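Open day at the Stodstead stone yard

I'd been meaning to go to the Stodstead open day for years and in June I finally did, along with what felt like half of Wetstead. Parking was in the field behind the old weighbridge, so wear boots if you go.

They take you round in groups, and ours was led by Bent Arnardóttir, who has worked the big saw there for most of his life and talks about it the way other people talk about their dogs. The blade runs in water the whole time and still makes a racket (ear defenders are handed out, mine were enormous). A block goes in at one end and comes out as slabs, very slowly. I could have watched it all morning!

The bit I liked best was the slab store, where you walk between the racks and can touch everything. Some of it goes to kitchen fitters in Horwood and some to churches, and a fair amount sits there until somebody falls for it. My sister fell for a brown one with cream veins and had to be led away.

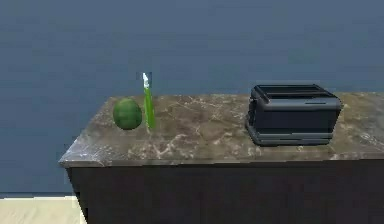 After that it was polishing, all done with pads that start rough and end up finer than you'd think worth bothering with. Bent let the children have a go on an offcut - there was a queue, and a few of the dads joined it.

Lunch was a bacon roll from the Hedlund van, £2.70 dearer than it should have been but very good. I then spent far too long in the offcuts shed and came home with a pastry slab that weighs as much as a toddler. Cash only in the shed, by the way, and the last tour goes at three.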